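Gravodik Bin Trials: README

11 comments · 483 shares

Hello, and thank you for stopping by! This folder holds the notes and logs from our comparison of two hands on the same arm, picking everyday objects out of a gray bin. I've tried to write it the way I'd explain it to a friend over coffee, so it rambles in places, and if you only want the files you can skip down to the part about the folders (I won't be offended).

The two hands are the Ferreira, a plain two-finger gripper that we have used for ages and know inside out, and the Gravodik, a multi-jointed hand with a lot more going on at the fingertips and, I'm afraid, a lot more cable as well. We wanted to know where the extra joints earn their keep and where they mostly get in the way. Both ran under the same controller, Zendesness, with the same speed limits and the same fixed camera looking into the bins.

There are 1,322 pick attempts in all. The Gravodik made 900 of them and the Ferreira made the rest, and yes, I do wish that were more even. We kept thinking of new things to try with the new hand, and by the time June was over the split was what it was. Please compare rates and leave the raw totals alone.

Objects are small and deliberately mixed: hard plastic pieces, pouches with cords, soft-sided cases, glossy containers that throw reflections back at the camera. We clamp the bins at their upper sides so they can't creep when a finger pushes on a wall, and the tape on the tabletop gives us our corner marks for putting things back where they belong after a bump. 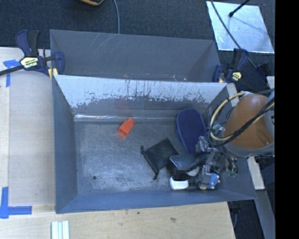 Keisha Montoya wrote to ask whether the drawstring pouches were counted as a success when the hand came up holding only the cord, and said that in her own trials at Sorbridge that one question had moved the soft-object score more than any change of gripper. It's a very fair thing to ask! We count a pick only if the object clears the bin wall and is still held at the drop point, so a pouch dangling by its cord does pass. Those picks carry the tag "cord" in the notes column, and you can filter them out and score things her way if you prefer.

What's in the folders

- `attempts.csv` has one row per attempt, with the hand, the object type, the result and a notes column
- `stills/` has one overhead still for each attempt
- `controller/` has the Zendesness settings for each hand
- `notes.md` is my running diary, typos and all

A few things to know before you dig in. The bin walls and floor are scuffed and worn, and the pale patches can fool a simple background filter, so please don't assume a uniform gray. The hand also covers part of the bin in a good many stills. If you are training a detector, you'll want to decide early on what to do about objects that are half hidden behind fingers or wiring.

The result labels were typed in by hand during the runs. I went back over the Ferreira rows one long Saturday and fixed the slips I found, but the Gravodik rows have only had a single pass, so do write if something looks off and I'll correct it in the next upload.

483 shares · Leave a comment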